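Storage room check, Steston hall, October round

Right, I've done the October check and for once I remembered to write the comments down as I went instead of trying to remember them on the bus home. Same list as always, same order. Anything marked "sort" needs doing before Saturday, please!

1. Walkways and doors. OK.
Both doors open fully and the fire exit is clear. Somebody had parked the tea trolley in the corridor again (I moved it back, it squeaks dreadfully).

2. Cables and sockets. OK, with a moan.
No damaged plugs that I could find. The extension lead by the Piltow cupboard is still coiled up tight while it's in use, so please unwind it all the way.

3. Baskets, racks and lidded tubs. OK.
I love a wire basket for this sort of thing, you can see straight through it and nothing lurks at the bottom for months. The board goes flat across the top and gives you a second level, and I press each corner to see if it rocks.

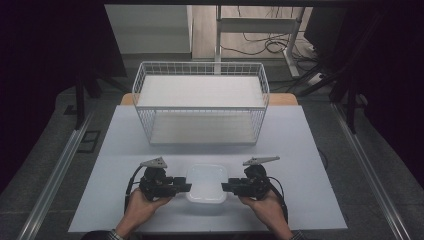 How much can we put on the top board?
Light things only, so paper, cloths and one small tub with its lid on. Tins and bottles go in the bottom of the basket, and anything over 5 kg goes on the floor shelf.

4. Wire ends and edges. Sort.
I run a cloth along every rim, and if it snags there's a sharp end. Two of the Undard baskets by the window snagged, so I've put tape on them for now, but tape isn't a repair and I'd like them swapped.

5. Table tops. OK.
Wiped down, no wobble, legs locked. I did all 8 tables this time, even the awful one behind the stage.
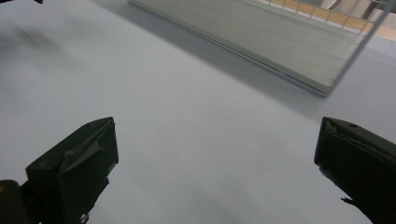
6. Loose panels and boards. Sort.
My pet subject, I'm afraid! A board that has come off its rack gets put down anywhere, then it slides, and then it's on a toe. Look for flat pieces like the light grey panel on the table near the wire grid, because a pale thing on a pale top is so easy to miss when you're rushing about with your arms full. Put it back on its rack or lay it flat well in from the edge, and please don't stand it against a wall.

7. High shelves. OK.
Nothing above head height except the Sukprasert boxes, and they're empty.

8. First aid box. Sort.
We're down to 26 plasters and the eye wash is nearly out of date. I'll order both.

Next check is mine as well, so if you spot anything before then, stick a note on the cupboard door.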